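Relatório final de projeto
Oficina de Escrita Narrativa, 2.º semestre
Título do projeto: A Casa de Zimulholm (novela policial)
Autor: Sizwe Chauke

1. Apresentação

O projeto consistiu em escrever os primeiros seis capítulos de uma novela policial e em documentar o processo. A proposta inicial era mais curta, um conto de uma só noite passado numa pensão, mas o material cresceu e o docente autorizou a mudança de formato ainda antes da entrega intermédia.

A ação decorre em Zimulholm, uma vila costeira que não existe em nenhum mapa. A protagonista, a inspetora reformada Kekana, regressa à terra para vender a casa da mãe e encontra a vizinha morta na cozinha. O caso fica nas mãos de Halley, um polícia novo que nunca trabalhou num homicídio. O livro alterna entre os dois pontos de vista.

2. Objetivos

Manter dois narradores distintos sem recorrer a mudanças de tipo de letra ou a títulos com o nome da personagem. Distribuir as pistas de modo a que um leitor atento pudesse desconfiar do culpado no quarto capítulo. Escrever diálogos que se aguentassem lidos em voz alta.

Havia um quarto objetivo, usar o passado da vila como segunda intriga, que abandonei. Ficaram restos dele no capítulo dois e ainda não decidi se os corto.

3. Método de trabalho

Escrevi de manhã, entre 800 e 900 palavras por sessão. Nos dias em que não chegava às 800 parava na mesma à hora de almoço. Tentei escrever à noite durante uma semana e o texto saiu pior, com frases muito compridas e personagens a explicar o que sentiam.

Antes de começar fiz um plano por capítulos numa folha grande, com uma coluna para o que o leitor sabe, outra para o que Kekana sabe e outra para o que Halley sabe. A terceira coluna foi a mais útil. Três vezes descobri que Halley agia com base numa informação que ainda não tinha recebido — o caso mais grave era o da chave da despensa, que ele mencionava dois capítulos antes de a encontrarem.

O nome da vila mudou a meio. Chamava-se Dririer na primeira versão, mas nas leituras em grupo toda a gente tropeçava na palavra e os diálogos perdiam ritmo. Dririer passou a ser o apelido do dono da pensão, que fala pouco e é quase sempre referido pelo cargo.

4. As duas vozes

Kekana narra na primeira pessoa e no passado. Halley é acompanhado na terceira pessoa, no presente. Na primeira versão eram ambos narradores na primeira pessoa e os colegas da oficina confundiram-nos em vários parágrafos. Reescrevi os capítulos de Halley por inteiro, o que custou quase todo o mês de agosto.

A diferença gramatical não resolveu tudo. Kekana tem frases curtas e repara em objetos, Halley repara em pessoas e hesita. Quando os dois passam pela mesma divisão, procurei que vissem coisas diferentes. No capítulo da cozinha, Kekana fala da loiça por lavar e Halley do silêncio do viúvo. Esse capítulo teve mais versões do que qualquer outro e é o que considero mais conseguido.

5. Leituras e revisão

O texto foi lido em duas sessões de grupo. Na primeira, a crítica principal foi a demora até ao aparecimento do corpo, que estava no fim do capítulo dois. Passou para o fim do primeiro. Na segunda sessão discutiu-se sobretudo o culpado. Metade do grupo adivinhou no capítulo quatro, como eu queria, e um colega adivinhou no capítulo um por causa de uma frase sobre luvas de jardim que entretanto retirei.

Na revisão cortei quase todos os advérbios de modo dos diálogos e dois sonhos. Mantive a carta da mãe, apesar de o docente a achar longa.

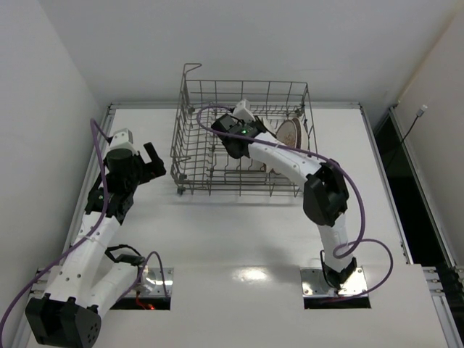

6. Dificuldades

A parte policial exigiu mais pesquisa do que tinha previsto. Não sabia quem chega primeiro ao local nem quem pode entrar. Acabei por reduzir os procedimentos ao mínimo e deixar que Halley também tivesse dúvidas.

O ritmo do capítulo cinco continua irregular. Há uma conversa na lota que serve apenas para transmitir informação e que precisa de um conflito próprio.

7. Continuação

Falta escrever a segunda metade. O plano existe, com o final definido, mas o papel de Dririer tem de ser revisto — neste momento sabe demasiado para alguém que nunca é interrogado. Entrego em anexo os seis capítulos e a última versão da folha de colunas.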